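# Tidwood Divided Tray, cardboard, no lid

We sell this one, and we still argue about whether anyone needs it.
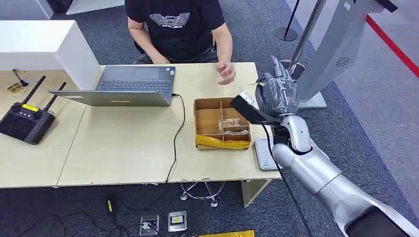

A divided tray is a box with opinions. Somebody at the factory decided how wide your things ought to be, and if your things disagree, you lose the argument. That was our complaint when the Tidwood samples first came in, and a good part of it stands. What won us over, a little, was using a tray of this type on an ordinary desk, in front of someone and next to a laptop with its cable trailing over the front of the table. It's shallow enough that you can see what is in there without digging. A flat packet will go into a compartment, though as you can tell from the packet-like item on the right side, it may end up partly tucked between the dividers. If that bothers you, buy a plain tray.

## What you get

- One open tray in plain brown cardboard
- A set of cardboard partitions
- No lid, and we do not stock one

Sold in packs of 2 or packs of 14. There is no single. We asked.

## What the maker says, and what we think

**"Organizes any desk."** It organizes small things on a desk that has room for a tray. Put it on a crowded table and you have one more item to move when you want to write something down. Measure the spot first. If you already keep your pens in a mug and you can find your pens, leave the mug alone.

**"Adjustable."** Sort of. The partitions lift out, so two small compartments can become one bigger one. They only go back where the slots are. You can't slide a divider over half an inch to fit a fat roll of tape, and we'd call that removable before we'd call it adjustable.

**"Reusable for years."** It's cardboard. Ours have held up fine for sorting samples and spare parts, and the first thing to go is the lower edge, where the tray gets dragged. A strip of tape along there is a cheap fix and we'd do it on day one. Keep it away from coffee.

## Good for

Cables, packets, labels, chargers, sample bags, the sort of stuff that slides around in a drawer. It works well as a shared tray in the middle of a table, where people on either side can reach in. Parts for a job you're halfway through are a good use too.

## Not so good for

Anything heavy. Anything round that you plan to carry across a room, as the walls are low. Long tools will lie across the top of the partitions and annoy you. And we would not ship anything in it, whatever the Tidwood leaflet says about "transit use," unless it's going inside another carton with the top well packed.

## How it compares

The Plulel tray is plastic, costs more and wipes clean. Its compartments are fixed for good. If the tray is going in a kitchen, get the Plulel and don't look back.

Marti makes a deeper cardboard version. We carried it until last October and dropped it — the deeper walls hid small items, and people kept sending it back. We may bring it in again for bulkier parts if enough of you ask.

The Willent insert is partitions only, for a box you already own. Good idea on paper. You have to trim it yourself, and we made a mess of our first try.

## Ordering

Trays ship flat, with the partitions bundled separately. Orders of 60 or more packs go by freight and take longer. Returns are fine if the trays haven't been folded up. Once they're folded they don't flatten well, and we can't sell them again.

Page last checked Aug 28, 2022.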